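Ticket 17: Right hand lets go late when stacking, tower gets dragged
Project: Drutitz (two-arm bench build)
Opened by: Zuzana Zelenák
Area: hands / release timing
Status: open, much improved
Opened: May 13, 2020

What I'm trying to do

Three cubes, one tower, red at the bottom, starting behind the strip of black tape on the table. Either arm can do the placing. The arms take turns so they don't try to share the same bit of air. It's the first job we've given Drutitz that uses both hands properly and I am ridiculously pleased with how far it has got. It picks up a cube! It carries it across the table! It mostly knows where it's going!

What goes wrong is the letting go. The right hand arrives over the tower, lowers, opens, and then lifts before the fingers are properly clear. One finger stays hooked for a moment and pulls the top cube back towards the right arm. Sometimes it's only a nudge and the cube ends up a bit skewed. Sometimes the whole lot goes over.

The left hand does it too, but much less, and that was what made me think this was worth a ticket of its own.

Set-up

Both arms on the shared bench frame, white table, tape in its usual place. Five-fingered hands, both on the Phuthong hand driver. Motion scripts run from Grusow, our own sequencer, latest copy from the workshop drive. Power from the big bench supply, not the little one. The little one browns out if both hands close together, see the older ticket about that.

Speed set to 25 per cent for everything below unless I say otherwise.

Steps to make it happen

1. Home both arms, hands open.
2. Put red behind the tape, by hand, square to the table edge.
3. Run the stack script from the top.
4. Watch the right hand when it opens. Crouch down so your eyes are level with the table, you'll see it far better than from standing.

What I expected: fingers open, short wait, straight up.
What I got: fingers start to open, arm goes up, finger catches.

Log

Entry 1
Ran the script as it stood. Tower dragged on the first go. Reset and ran again with the same result, so at least it's a nice reliable fault. Love a fault that turns up when you ask for it.

Entry 2
Checked the boring things first. Screws on both wrists, all snug. Pulled the hand plugs and pushed them back in. Wiggled each cable while holding a finger position and watched the readings in the driver window. No jumps. Ran again, no change.

Entry 3
Swapped the job round so the left hand places on top and the right hand goes first. Left hand had one slight nudge and otherwise clean releases. So the tower position is fine and the height is fine. If the height were off, both hands would be pressing down or dropping from too far up, and I'd see it on the left as well.

Entry 4
Timed the opening of each hand in free air using the driver's own log. The right hand takes noticeably longer than the left to get from closed on a cube to fully open. Grusow doesn't know this. It sends "open", waits a fixed 600 milliseconds and carries on with the next line whether or not the hand has finished. On the left that's plenty. On the right the slowest finger is still moving when the arm starts to lift.

I did a little dance at this point. I had been half ready to take the hand to bits and now I didn't need to.

Entry 5
Tried the lazy fix, a longer wait on both hands. Much better! Towers stayed up. It does make the whole run drag, though, and I don't like hiding a slow finger behind a big number. Put it back so I could try the proper way.

Entry 6
Proper way: instead of waiting a fixed time, ask the hand where its fingers are and only lift when they've all passed the "clear" mark. The Phuthong driver already reports finger positions, we just never used them for anything except the pretty graph. Wrote a small wait loop in Grusow which gives up and stops the arm if the hand hasn't opened in a sensible time. Stopping is what we want there. Please don't change it to "carry on anyway", however tempting it gets late in the evening.

Entry 7
Turned on the new wait loop and went through the moves in bits, both hands, pausing the sequence as I went.
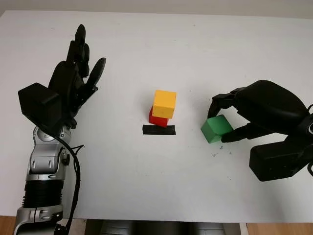
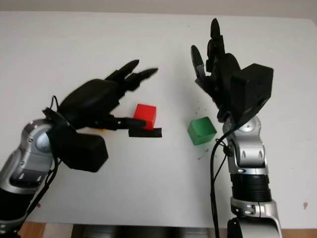
Cube work at the tape, two moments: yellow on red with green in the right hand (first), left hand at red with green standing on the table (second).

Entry 8
With the wait loop on, the right hand's releases are clean at 25 per cent. I can see the arm pause, the last finger come away, and then up it goes. It looks thoughtful, which I know is silly, but it does. After days of watching it snatch its hand back like it had touched a hot pan I found it lovely to watch.

Entry 9
Pushed the speed up to see what breaks. Releases still fine. Now the approach is the weak part: the arm stops over the tower with a bit of sway and doesn't settle before lowering. Different problem, so I've started a separate ticket for it. Don't pile it into this one or we'll never close either.

Entry 10
Found one leftover on the release side. If the cube is gripped at a tilt, the lower finger is still underneath it when the hand gets to the tower. Opening everything at once then tips the cube on its way down. The wait loop can't help with that, it only knows that the fingers are open, not what they did to the cube while opening. I think the answer is to open in two goes, lower finger first with the upper ones still holding lightly, then the rest. Haven't written it yet.

What I changed, in one place

Grusow stack script: fixed wait after "open" replaced by the wait loop, both hands.
Grusow settings: new value for the "clear" mark, one per hand. The right hand's is a touch wider.
Driver: nothing changed. Please leave it alone for now, I want to compare like with like.
Hardware: nothing changed.

The old script is still on the drive with "old" on the end of the name, in case anyone needs to go back.

Things I ruled out

Bench supply. Voltage stayed steady through a full run with both hands working.

Table surface. I did wonder whether grit under the red cube was letting it rock, so I wiped behind the tape and ran the old script again. Same drag. There are always crumbs of one thing or another on that table, so give it a wipe anyway before blaming the arms for a wobbly base.

Tape. Not involved in the fault. It is only there so that a human can put the red cube down in the right place. Please don't move it, even a little, as the start position in the script was measured from it.

Replies

Reply from the Zivomer bench
Brilliant, this explains our trouble too. We copied the 600 wait straight out of your script when we built ours and have been blaming the finger pads ever since. Can we pinch the wait loop? Also, is it reading every finger or just the slowest one?

Reply from Zuzana
Pinch away, please do! It reads all of them and waits for the last. I did try following only the slow finger, but which one is slowest changes depending on how the cube was gripped, so that was a short experiment. Check your own "clear" values before you trust it, mine won't suit your hands.

Reply from the Zivomer bench
Will do. Is there any reason the right hand is slower in the first place?

Reply from Zuzana
Don't know yet! My guess is that one finger joint is stiffer than the others. It has no trouble closing, it just takes its time coming back. I want to run it open and shut for a good while with nothing in it and see whether the timing drifts. If it does, I'll take the cover off and have a look. If it stays the same I'm happy to let it be the slow one.

Reply from the Zivomer bench
Loop is in here, with our own values. First two runs good. The second one beeped at me and stopped because I'd set the mark wider than the hand can open. My fault, and a very clear error message, thank you.

Still to do

Write the two-stage open and test it with cubes gripped at a tilt on purpose.
Free-air timing run on the right hand, log saved next to this ticket.
Tidy the cable on the inside of the right arm. It hasn't caught on anything, but it hangs lower than I'd like when the arm is upright.
Put the "clear" values in the settings notes, with how to measure them, so the next person doesn't have to dig through this.

I'd like to have the two-stage open working before the July open evening, as I want visitors to be able to hand it a cube any way round. Leaving the ticket open until then. If you use the bench before I'm back, run the stack script a couple of times and add what you saw, good or bad, with the speed you had it on.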